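Soltville Regional Health Trust
Progress report to the Moschos Foundation
Rural Patient Travel and Lodging Program, second reporting period

Prepared by Ritu Vishwakarma, program coordinator

1. Where we are

The program pays for travel and short stays for people in the Soltville district who have to go to the city for an operation. The Foundation's grant covers fuel, coach fares, motel nights and one part-time booking position. We are on schedule with the work plan, apart from the Trititz coach run, which started late and is dealt with in section 3.

Apostolos Karras took up the booking position at the start of the period. He works from the front office at the Meton clinic and answers the phone from 8 in the morning. Before that, callers left a message and waited for me to ring back between other jobs, and several gave up and booked for themselves at full price.

2. Who is using it

Most requests still come from people having hip, bowel or gynaecological surgery. Hernia patients have started to apply as well, now that the Meton doctors hand out our form with the referral letter. We changed the form in response to complaints. It is down to 2 pages and no longer asks for a bank statement.

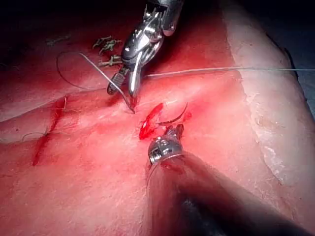 Suturing with robotic instruments, with the curved needle near the lower gripper.

The length of stay people ask for has changed. Our first budget allowed for long stays after surgery, and many applicants now want two nights before the operation and only one or two after it. Pre-admission appointments are often set for early morning, and nobody from Trititz can make one without leaving home in the dark. We have moved money from the after-surgery line to the before-surgery line, as agreed with your office by phone.

Companions remain the hardest part. The guidelines let us pay for one companion per patient. Parents of children are the usual exception, and we have been approving a second adult where there is a younger sibling who can't be left at home. We would like the guidelines to say so in writing.

3. Trititz coach

The Friday coach began six weeks behind plan. The operator needed a second licensed driver, and the first person hired took a job elsewhere. The service is now running and picks up at the Trititz hall, the Meton clinic and the Soltville depot. Winter timetables are fixed until December.
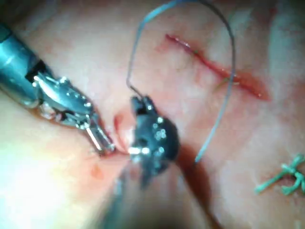

Passengers have asked for a return service earlier in the week, mainly for people sent home after a short stay. At present they wait for the Friday coach or a relative drives in to collect them. We got a quote for a second weekly run and it is more than the current grant can carry. A cheaper option is to pay a set fuel rate to neighbours who drive, and we will test this in Trititz first.

The step on the coach is too high for people with new hips. The operator has supplied a portable step, and drivers have been asked to put it out at every stop without waiting to be asked.

4. Money

Spending on motel nights is under budget and spending on fuel is over. The nightly cap of $200 holds up outside school holidays. During holidays we have had to go above it twice, both times with approval. Receipts and the full ledger are attached separately.

5. Next period

Sign a room agreement with a second motel closer to the hospital, preferably one with ground-floor rooms and a kitchenette.
Start the neighbour fuel rate in Trititz.
Put the application form on the clinic website so it can be filled in on a phone.
Visit the Meton seniors' group, who have asked for a talk and some printed forms.

We ask the Foundation for a decision on the second-adult rule before the holiday bookings open. Questions about the ledger can go to Apostolos at the Meton office, and anything else to me.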